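Como eu cuido da garra manual: limpeza, aperto e zero dos dedos

Quem me pediu este passo a passo foi a Golnar, depois de me ver pela terceira vez na mesma semana com a chave Allen na mão. Então vamos lá, do jeito que eu faço aqui na bancada, sem luxo nenhum.

A nossa é uma Coman de dois dedos, daquelas que a gente segura na mão para gravar demonstrações. Temos um par, e os dois passam pela mesma rotina a cada 200 demonstrações gravadas. Já tentei esticar esse intervalo e me arrependi: a nossa unidade mais velha chegou a 849 sem manutenção e o dedo esquerdo fechava antes do direito. Joguei fora uma tarde inteira de gravação por causa disso!

O que separar antes de começar: chave Allen de 2 mm, pano sem fiapo, álcool isopropílico, um pincel macio e trava-rosca de força média (a azul, por favor, a vermelha não sai mais).

Primeiro, desligue o cabo da garra e deixe os dedos abertos. Passe o pincel nas articulações, sempre de dentro para fora, e só depois venha com o pano e um pouquinho de álcool nas faces de contato. Não encharque. O álcool escorre para dentro do eixo, leva a graxa embora, e aí você arranja um segundo problema bem mais chato que o primeiro.

Depois vem o aperto. Com a garra apoiada, balance cada dedo de leve com o polegar e o indicador. Se sentir folga, solte o parafuso da base, limpe a rosca, ponha uma gota de trava-rosca e aperte de novo até encostar, mais um quarto de volta. Eu aperto um lado, depois o outro, e volto ao primeiro para conferir (mania minha, mas já peguei parafuso frouxo assim).

Agora o zero. Ligue o cabo, abra o Nivovico e entre na tela de abertura. Feche os dedos até as faces se tocarem, sem espremer, e grave o ponto fechado. Abra até o batente, grave o ponto aberto e repita tudo mais uma vez. Se as duas leituras não baterem, volte para o aperto, porque ainda tem folga em algum lugar.

Para o teste final eu gosto de objeto baixo e deitado. Capinha de celular é ótima: obriga os dedos a chegarem bem perto da mesa, e qualquer desalinhamento aparece na hora de pegar pela borda. Forro branco por baixo, caixa plástica do lado para servir de destino, e pronto.

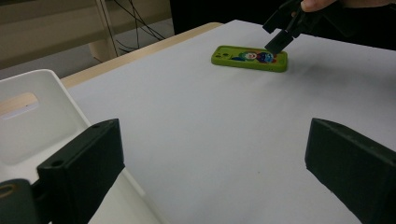
Dougal Buchanan comentou que prefere fazer o zero com uma lâmina calibrada entre os dedos, porque encostar face com face "no olho" muda conforme quem está segurando. Ele tem razão, viu? Se você tiver a lâmina, use, só não esqueça de descontar a espessura no programa. Eu continuo sem a minha, que está emprestada desde abril.

No teste, faça 36 pegadas seguidas, variando o ângulo de chegada, e solte sempre na caixa. Vá devagar nas primeiras. Se a peça girar na saída, confira se um dedo não ficou mais baixo que o outro. Se escorregar reto, em geral é sujeira na face, e o pano resolve.

Por último, anote no caderno da bancada a data, o contador de demonstrações e os dois valores do zero. Guarde a garra com os dedos entreabertos e o cabo enrolado solto, sem dobra perto do conector.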